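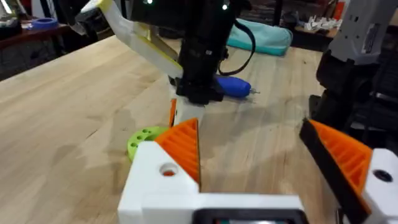

One of our tables

Heltitz began in May, in a borrowed room with more boxes than chairs, when Merike Liepiņa inherited her aunt's letters. The aunt had worked out flight paths by hand for a weather rocket program, and her name wasn't on a single one of the reports. Merike wondered how many other women had been left off the page, and she started asking – first her neighbors, then the retired teachers in town, and then pretty much anyone who would sit down with her over coffee.

These days we look after 697 letters, notebooks and recorded talks from women who worked in math, engineering and the space sciences, and we're always so happy when another envelope arrives in the mail. Families can borrow copies for as long as they like (really, take your time!), and schools are welcome to use our reading packets free of charge.

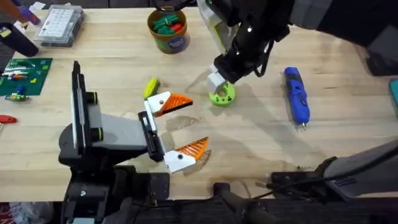
OUR PEOPLE

Merike still reads every letter first. Pongsak Somboon runs the school visits and will gladly talk to your fifth graders about orbits until the bell rings, and Gunārs Lepik transcribes the older tapes, which takes patience and very good headphones. Our sister reading room in Skusholm is open to visitors too, with almost 100 books on its shelves – do stop in and say hello if you're passing through.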